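## 4. Running the counter task in the simulator

Work through this section after the Joly control package is installed (section 3). Every pair in the Drirncombe robotics club does it once before moving on to the real arms. Allow one Friday session.

You need:

- a club laptop with the charger plugged in
- the Zulari room file, version 2
- a wired mouse (the trackpad is too slow for the camera controls)

### 4.1 Load the room

1. Start the simulator and choose **Open room**.
2. Pick `zulari_room_2` from the shared folder. Do not open it from a memory stick.
3. Wait until the loading bar has gone. On the older laptops the fans get loud at this point.
4. Press **Reset**. Both arms go to their start position.

**Note:** If the walls load but the robot does not, the Joly package is not running. Close the simulator, start Joly, then open the room again.

### 4.2 Set the limits

1. Open **Arms > Limits**.
2. Set the speed to 33 per cent for both arms.
3. Set the grip force to 80. The units don't matter for this task.
4. Tick **Stop on contact**.
5. Save the settings under your pair's name. The next pair will need their own.

**Caution:** The same settings file is read by the real arms. Never save with **Stop on contact** unticked.

### 4.3 Bring the left gripper up to the box

1. Select the left arm. Its name turns bold in the side panel.
2. Switch to the robot's own view with the **V** key.
3. Raise the arm in small steps until the gripper is in front of the open box on the white counter. Leave the right arm where it is.
4. Stop before the gripper touches the box, then compare your view with the one below. The head angle carries over from the last run, so the room may lean. Steer by the counter and the box, and ignore the slope of the walls.

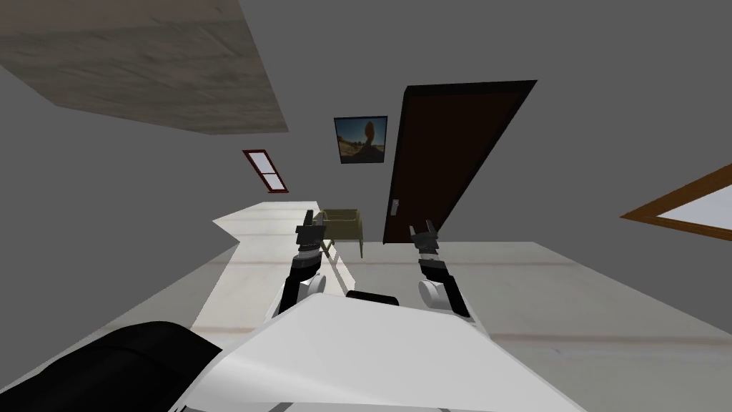 ### 4.4 Record a run

1. Press **Record**.
2. Move the left gripper over the rim of the box, close it and lift.
3. Put the box down on the counter and open the gripper.
4. Press **Stop** and name the run with your pair's name and a number.
5. Copy the run to the Prinden folder. Runs left on the laptop are wiped at the end of the session.

**Note:** A run longer than 72 seconds is cut short when it is saved. If yours is close to that, practise the lift a few times with recording off.

If the box falls off the counter, press **Reset** and begin again from 4.3. There is no need to reload the room, and the limits you saved in 4.2 stay as they are.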